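Ticket 856: gear pickup episodes keep getting rejected at import
Project: Duvach
Opened by: Karla Magaña
Status: open

So I've been recording demos for the gear task since February and until this batch it all went in fine. We're after 3,000 good episodes. Last night the importer threw out 52 of them with "gripper state mismatch," and I'd love to not redo those!

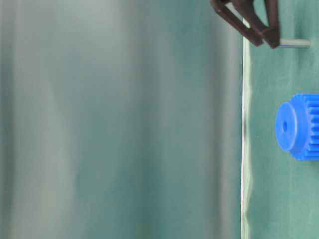 The message says the finger position in the log doesn't agree with the command I sent. Same operator (me), same cloth, same blue gears as before. What I've tried:

1. Restarted the recorder and re-homed both arms. Five fresh episodes, all rejected.

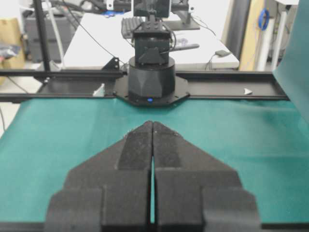 2. Rolled back to the old Wundik config. Now the empty-jaw episodes import, but anything with a gear in the grip still fails. Progress, I guess?

3. Held a gear still and watched the readout. The command goes to fully closed, and the reading stops short because, well, there's a gear in there. 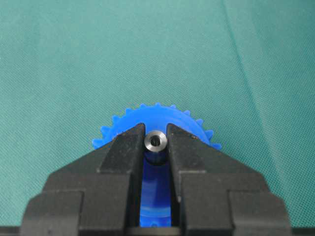 Jad Zoubi replied that the new importer compares the two numbers with a much tighter tolerance, and asked whether the failures all start at the moment of contact or sooner.

Good question, so I went back through the rejects (with a lot of coffee). Almost all start at contact.
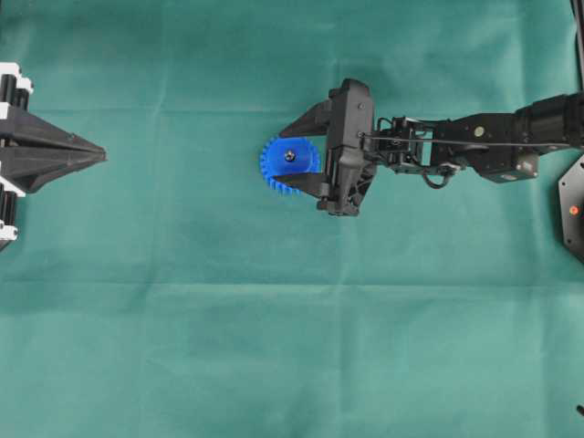
The leftovers are the ones bugging me. They get flagged during the approach, with the jaw still open and a finger on either side of the gear while it lies flat on the cloth, so contact can't explain those. My hunch is a lag in the log. Jad, can you loosen the tolerance on a copy and rerun the batch? I'll check timestamps in the meantime.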